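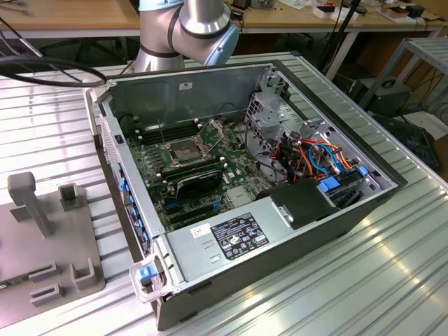
There is a particular pleasure in laying an old desktop computer on its side and taking the panel off, and at Tatlı, a repair shop in Broltesby, they have been doing it for 14 years without tiring of it. I went in last February with a tower I had been meaning to throw away, and stayed far longer than I'd planned.

What surprised me was how friendly it all looked inside. The parts you are meant to touch are often picked out in blue, little clips and tabs mostly, and the socket for the processor has a thin metal lever that stands up when the plate is lifted, rather like the catch on a preserving jar. You leave the drive cables until last — mine were a dreadful tangle of orange and red — and you keep your screws in a saucer.

The whole job took 2 cups of tea, and the old thing now lives under my stairs, looking after the family photographs.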